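Werkstatttagebuch » Einträge » Tischaufbau, Verpflegung

Juli, Eintrag am Abend

18:40. Rückenschmerzen vom Kartonschleppen, sonst keine Vorkommnisse. Raumtemperatur bei Arbeitsbeginn 26 Grad, nach dem Öffnen beider Oberlichter 24. Ich schreibe den Aufbau des Verpflegungstischs auf, solange ich ihn noch im Kopf habe. Beim letzten Mal habe ich zwei Wochen später vor denselben Körben gestanden und nicht mehr gewusst, wie die Anordnung zustande gekommen war.

Untergrund

Abdeckung mit braunem Papier, wie gehabt. Die Rolle von Brakport ist 100 cm breit. Das Papier rollt sich nach dem Zuschnitt auf, also zuerst eine halbe Stunde mit der Innenseite nach unten liegen lassen und die Enden beschweren. Klebeband nur an der Unterkante der Platte. Auf der Oberseite habe ich es einmal versucht, beim Abziehen blieb die Hälfte des Papiers am Band und die andere Hälfte am Tisch.

Faltenbildung entsteht fast immer beim Verschieben voller Behälter. Ich stelle deshalb alles leer an seinen Platz und fülle danach. Das kostet einen Gang mehr zum Regal und spart das Nachspannen.

Hollis Marchetti hält Papier für Verschwendung und hätte gern ein abwischbares Tuch. Sachlich hat er recht. Das Tuch, das wir im Frühjahr hatten, rutschte allerdings bei jeder Berührung, und nach dem ersten verschütteten Kaffee war es fleckig. Ich bleibe vorerst beim Papier und habe ihm zugesagt, die Reste als Packmaterial aufzuheben.

Anordnung

Mitte: das beigefarbene rechteckige Tablett mit den runden Ecken und dem erhöhten Rand. Es bleibt leer und dient als Zusammenstellfläche. Wer eine Portion richtet, legt sie dort ab und nimmt sie von dort weg. Der Rand hält, was rollt.

Direkt dahinter der Flaschenständer aus klarem Acryl, zwei Stufen. Sechs Flaschen Coca-Cola, zwei Reihen zu je drei, die hintere Reihe etwas höher. Etiketten nach vorn, das ist eine Marotte von mir. Im Prinzip ginge auch ein Karton, aber aus dem Karton wird erfahrungsgemäß immer die mittlere Flasche gezogen, und dann kippt eine der äußeren.

Rechts der runde Weidenkorb in Braun für die eingepackten belegten Sachen und Gebäckstücke. Links hinten das weiße Tablett mit den Knabbereien, davor der zweite runde Korb mit den in Silberfolie gewickelten Stücken. 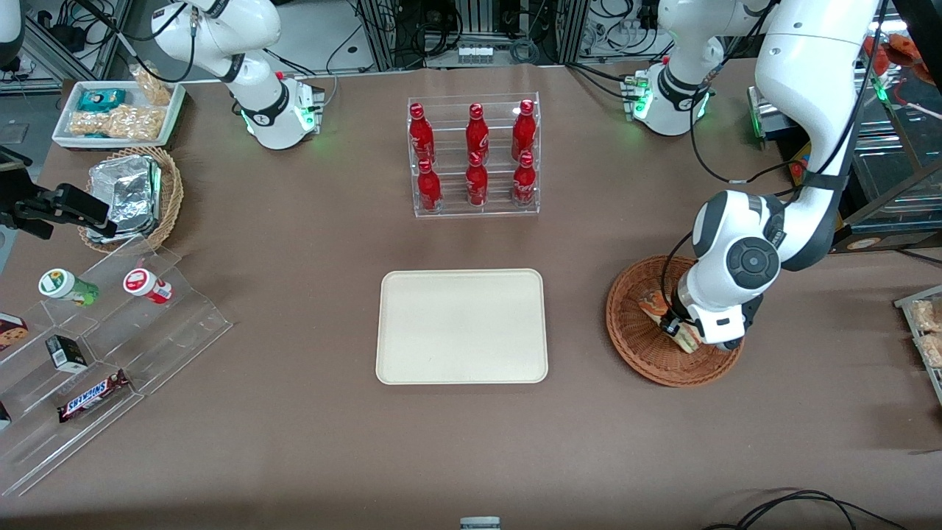
Knabbertablett

Stehende Beutel nach hinten, liegende nach vorn. Der klare Beutel mit den goldgelben gepufften Snacks steht hinten rechts, links daneben die türkis-weiße Packung. Der lange Beutel liegt quer davor. Legt man ihn längs, drückt er gegen die stehenden, und die fallen über den Rand.

Vaughn Alcantara hat gefragt, ob man die Beutel nicht gleich in Schalen umfüllen könne. Ich habe das im Juni ausprobiert. Nach einem Nachmittag bei offenem Fenster war die Puffware zäh. Verschlossen bleibt sie länger brauchbar, und was übrig ist, geht ohne Umfüllen zurück ins Regal. Schalen also nur, wenn innerhalb einer Stunde gegessen wird.

Körbe

Beide Körbe vor dem Befüllen ausklopfen. Im Geflecht sammeln sich Krümel, die man von oben nicht sieht. Nicht nass auswischen, das Geflecht trocknet am Boden schlecht ab. Ich verwende den flachen Pinsel aus der unteren Schublade und sauge einmal im Monat nach.

Der Korb mit der Folienware ist in der Höhe unkritisch, die Folie verhakt sich und der Haufen hält. Der rechte Korb darf dagegen nicht überfüllt werden. Glatte Verpackungen rutschen aufeinander, und die oberste Lage liegt dann auf dem Papier. Nachlegen ist einfacher als Aufsammeln.

Harriet Ridgeway wünscht sich Beschriftungen für die Füllung. Ich habe Kartonstreifen zugeschnitten, aber noch nicht beschriftet. Offen ist, ob sie am Korb hängen oder davor liegen sollen. Hängend verdrehen sie sich.

Bestand und Bestellung

Die Lieferung von Bistier kam gegen Mittag, vollständig bis auf die Servietten. Laut Lieferschein 1.152 Stück in zwei Kartons, vorhanden ist einer. Reklamation per Mail abgeschickt, Eingangsbestätigung liegt vor. Der vorhandene Karton reicht bei normalem Verbrauch bis in den Herbst, es eilt also nicht, ich will nur die Gutschrift nicht vergessen.

Die Folie von Drusetti ist dünner als die vorige und reißt an den Ecken. Für runde Stücke ausreichend, für kantige doppelt nehmen. Minoru Sekiguchi hat noch eine angebrochene Rolle der alten Sorte im Schrank und will sie mitbringen.

Budget für das Quartal: 2.000 Euro, davon rund die Hälfte verbraucht. Größter Posten weiterhin Getränke. Leergut steht im Flur und muss weg, bevor die nächste Kiste kommt.

Messwerte, der Vollständigkeit halber

Kühlschrank 4 Grad, mittleres Fach, Thermometer im Wasserglas. Die Türdichtung unten links liegt nicht sauber an. Ich habe sie mit dem Föhn erwärmt und angedrückt, Ergebnis morgen früh prüfen. Falls sie wieder absteht, Ersatz bei Greenberg anfragen, Typenschild ist hinter der Gemüseschublade.

Offen

- Servietten: Antwort von Bistier abwarten
- Kartonstreifen beschriften, Befestigung mit Harriet klären
- Leergut wegbringen
- Zweiter Flaschenständer? Zdislava Šťastný meint, einer genüge, wenn öfter nachgestellt wird. Maße trotzdem notieren.
- Pinsel ersetzen, die Borsten fallen aus und landen im Korb

19:25. Oberlichter geschlossen, Licht aus. Die Knie tun jetzt auch weh.

Kategorie: Werkstatt & Alltag | Schlagwörter: Tischaufbau, Vorräte, Körbe
Zuletzt aktualisiert: Juli
Kontakt | Impressum | © Werkstatttagebuch | Nach oben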